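Teaching a robot to pick up chopsticks, one squeeze at a time
2024-10-25
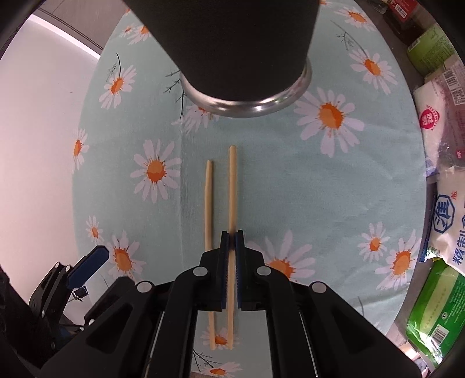

The gripper closes on one of two wooden chopsticks at the Sarnley workshop.

I spent most of yesterday afternoon in Sarnley with a pair of grippers in my hands, trying to teach a robot something I do at lunch without thinking. I'm still a little embarrassed by how long it took me.

The workshop belongs to Nernuvow, a small outfit that moved into the old print shop on Choo Street this summer. They want robots to handle ordinary kitchen stuff, and they teach them by having people do the job first. You hold a gripper tool in each hand, squeeze to close the fingers, and a camera on the tool records what it sees while you work. No code, no joystick. You just do the thing, again and again, and the recordings go off to train the robot.

My task was chopsticks on a round table with a mint-green cloth covered in daisies (my grandmother would have loved it). Rachid Bouazza, who runs the sessions, gave me two rules: go slow, and don't fix a bad grab halfway through. If you miss, finish the move, put everything back and start over.

Well, I missed a lot! A chopstick is skinny and it likes to roll, and with two fingers you don't get the little nudge your thumb would give it. I kept coming in too high and pinching air. Rachid told me to line the fingers up on either side of the stick before squeezing at all, and that helped more than anything else he said.

"People rush because they know where the thing is," he told me. "The robot only gets what the camera got, so let it have a good look."

A session runs 30 minutes and then they make you take a break, which my wrists were happy about. I did two of them. By the second I had a rhythm going - reach, line up, squeeze, lift, set down - and I'd pretty much stopped talking, which anyone who knows me will find hard to believe.

Nernuvow is aiming for around 1,000 recordings of the chopstick job before it trains anything on them. Rachid wouldn't guess how good the robot will be after that. He did say spoons went better than he expected and that he's not looking forward to noodles.

The team plans to show the results at the Drununlow community hall in December, with a robot arm doing the picking up and visitors free to move the chopsticks wherever they like. Before then they're looking for more people to come in and record, no experience needed. Left-handers are especially welcome, and you can sign up at the workshop's front desk on weekday afternoons.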